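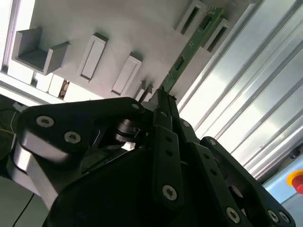 # Meet the Prunside Gripper!

How do you pick up something thin, like a green circuit board, without bending it? You could use two fingers, and so does the Prunside! It's a robot hand that comes in a kit, and kids in our September club got to try it (so cool!).

Inside are **links**, which are stiff bars joined at turning points called **pivots**. When a motor pushes one bar, the next bar moves too, and the fingers close. Scissors work a bit like that!

The kit has 36 parts, and Pascual Iturra built his in roughly 100 minutes with a grown-up helping. The screws are tiny, so keep a bowl handy!

**Try it:** pinch a playing card with two fingers and slide it into a toast rack.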